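Se remettre au néerlandais à cinquante ans passés

Publié le 7 juillet 2019
Classé dans : Langues, Vie quotidienne

J'ai repris le néerlandais en septembre dernier, après une interruption de 30 ans. Plusieurs personnes m'ont écrit pour demander comment je m'y prenais, alors je mets tout dans un seul billet, ce sera plus simple que de répondre au cas par cas.

Pour situer : je l'ai appris à l'école, à Tournai, quatre heures par semaine pendant six ans. J'en suis sorti capable de réciter les verbes forts et incapable de demander mon chemin. Ensuite je n'en ai plus eu besoin. J'ai travaillé en français, vécu en français, et quand il fallait appeler un fournisseur à Courtrai, je passais le téléphone à une collègue.

Ce qui m'a fait changer d'avis, c'est le déménagement de ma fille à Gand. Ses voisins sont aimables, ils parlent français dès qu'ils entendent mon accent, et au bout de quelques visites j'en ai eu assez de les y obliger. Je me suis inscrit à un cours du soir.

Le test de niveau

On m'a d'abord fait passer un test. Une partie écrite sur ordinateur, puis un entretien avec une dame, Hanneke Dijkstra, qui allait devenir mon professeur. L'écrit s'est plutôt bien passé. Les règles étaient encore là, quelque part, avec l'ordre des mots et les particules séparables. À l'oral, rien ne sortait. Je comprenais la question, je voyais à peu près la réponse et je restais assis à chercher le mot pour « trottoir ».

Elle m'a placé dans le groupe de deuxième année. J'aurais préféré la première, par confort. Elle a maintenu, et elle avait raison, je me serais ennuyé dès la troisième semaine.

Nous étions quatorze au départ et neuf à Pâques. Le cours avait lieu le mardi et le jeudi, de 18 h 30 à 20 h 30. Pour quelqu'un qui travaille la journée, la deuxième heure est difficile. J'ai pris l'habitude de manger un sandwich dans la voiture avant d'entrer, et cela a changé beaucoup de choses.

Les mots

Mon premier problème était le vocabulaire. J'ai essayé les cartes sur téléphone, parce que tout le monde les recommande. Jitbridge, l'application que mon gendre avait installée pour moi, propose 60 mots par semaine, avec un rappel chaque matin. J'ai tenu jusqu'à la mi-novembre. Je reconnaissais très bien les mots dans l'application et pas du tout dans la rue. Il y avait aussi une petite musique quand on réussissait une série, que je n'ai jamais trouvé moyen de couper.

J'en suis revenu au papier. Un cahier ordinaire, à lignes, une page par jour de cours. À gauche la phrase entière en néerlandais, à droite rien du tout. Je ne mets pas la traduction. Si je ne comprends plus la phrase en la relisant, je la cherche de nouveau et je la recopie à la page du jour. Certaines phrases ont ainsi été recopiées cinq ou six fois. « Het hangt ervan af » en fait partie, je ne sais pas pourquoi elle ne voulait pas rester.

Les phrases viennent de partout : du manuel, du journal, des panneaux dans les gares, des conversations dans le tram. Au bout de l'année, le premier cahier est plein et le deuxième est entamé aux deux tiers. Je ne les ai pas numérotés ni classés. Je les relis dans le train. 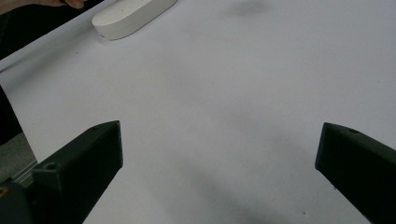 Noemí Salinas m'a fait remarquer un soir qu'en recopiant toujours des phrases entières, on finit par parler comme un manuel, et qu'elle préférait de loin noter ses propres fautes. Elle écrit ce qu'elle a dit, puis ce qu'elle aurait dû dire. J'ai essayé pendant un mois. C'est utile pour l'ordre des mots dans les subordonnées, où je me trompe presque toujours de la même façon. Pour le reste, j'avais tendance à retenir la version fausse, celle que j'avais écrite en premier. J'ai gardé sa méthode pour la grammaire seulement.

L'oreille

Comprendre a été plus long que parler, ce qui m'a surpris. Au cours, Hanneke articule. Elle vient d'Utrecht et son néerlandais est très net. À Gand, les voisins de ma fille avalent la moitié des syllabes et remplacent l'autre moitié. La première fois que j'ai voulu acheter du pain sans passer par le français, la vendeuse m'a demandé si je le voulais coupé et j'ai répondu que j'habitais en Wallonie.

J'ai commencé par la radio, dans la voiture. Au début je ne saisissais que la météo et les embouteillages, qui reviennent toutes les demi-heures avec les mêmes mots. C'est un bon exercice, justement à cause de la répétition. Après deux mois je suivais le journal parlé, à condition d'avoir lu les nouvelles en français le matin. Les débats, je n'y arrive toujours pas. Dès que deux personnes parlent en même temps, je perds le fil.

Les séries télévisées m'ont moins aidé que prévu. Avec les sous-titres français, je lis et je n'écoute plus. Avec les sous-titres néerlandais, j'avance, mais il me faut mettre sur pause toutes les deux minutes et ma femme quitte la pièce. J'ai fini par garder cela pour les soirs où elle est à la chorale.

J'ai aussi lu un roman policier en entier, De Graaf, trouvé dans une bourse aux livres à Audenarde. L'auteur ne vaut pas grand-chose, les chapitres sont courts et le vocabulaire tourne autour de la même dizaine d'objets : la clé, la serrure, le manteau, l'écluse. J'ai mis sept semaines. Je n'ai cherché dans le dictionnaire que les mots rencontrés trois fois. Je recommande ce procédé, on lit enfin à une vitesse normale.

Parler

La table de conversation a lieu un samedi sur deux, dans une salle au-dessus d'un café, à Renaix. C'est gratuit, on paie ce qu'on boit. Il y a autant de néerlandophones que de francophones, en principe : une heure dans une langue, une heure dans l'autre. En pratique la seconde heure déborde toujours et c'est souvent le français qui gagne.

J'y ai d'abord parlé avec Riet Van Hecke, qui ne corrige jamais rien. Elle attend. C'est très inconfortable les premières fois, parce qu'on s'attend à être secouru, puis on s'y fait et on termine ses phrases. Tarun Negi, à l'inverse, corrige tout, tout de suite, y compris les articles. Il a appris la langue à l'âge adulte et il sait exactement où sont les difficultés. Avec lui je fais moins de fautes et je raconte moins de choses. Je m'installe à côté de l'un ou de l'autre selon la fatigue.

Sur les articles, d'ailleurs, je n'ai pas de solution. De ou het, il faut l'apprendre avec le mot. On m'a donné des règles : les diminutifs sont en het, les noms de métiers en de, et ainsi de suite. Elles couvrent peut-être la moitié des cas. Pour l'autre moitié je dis de, qui est plus fréquent, et je continue ma phrase.

Quant à la prononciation, j'ai renoncé au « ui ». On me comprend quand même. Le « g » est venu tout seul pendant l'hiver, avec un rhume.

Ce que cela coûte

On m'a posé la question plusieurs fois. L'inscription au cours m'est revenue à 47 euros par semestre, manuel non compris. Le manuel était d'occasion. Il manquait le corrigé des exercices, que j'ai photocopié chez quelqu'un du groupe. L'application était gratuite les premières semaines, et j'ai arrêté peu après le passage au payant. Ajoutez l'essence, les cahiers et les cafés du samedi.

Le temps compte davantage. Avec les deux soirées, les trajets et une demi-heure de relecture les autres jours, cela prend de la place dans une semaine. J'ai laissé tomber la natation cet hiver. Je le regrette un peu et je compte reprendre.

L'examen de juin

L'oral s'est passé le 18 au soir. Il fallait tirer un sujet et parler cinq minutes, puis répondre à des questions. J'ai tiré les transports en commun. J'ai raconté la ligne de Tournai à Gand et ses correspondances manquées, sujet sur lequel je ne manque pas d'exemples. J'ai réussi, sans éclat. À l'écrit j'ai perdu des points sur une lettre de réclamation où j'avais tutoyé le directeur du magasin d'un bout à l'autre.

Anouk Jansen, dans le même groupe, a eu la meilleure note et passe directement en quatrième année. Je serai en troisième, le lundi et le mercredi cette fois, ce qui m'oblige à déplacer une réunion au bureau.

Pour l'été, je continue la radio et le cahier. J'ai commencé un deuxième roman, plus épais, avec des dialogues en dialecte que je saute. Dimanche prochain nous allons à Gand pour l'anniversaire de la petite et les voisins du dessous sont invités. J'ai préparé quelques phrases sur les vacances et sur les travaux de la rue.

Si l'un d'entre vous connaît une table de conversation ouverte en juillet et août du côté de Tournai ou de Mouscron, laissez un mot dans les commentaires. Celle de Renaix est fermée jusqu'à la rentrée.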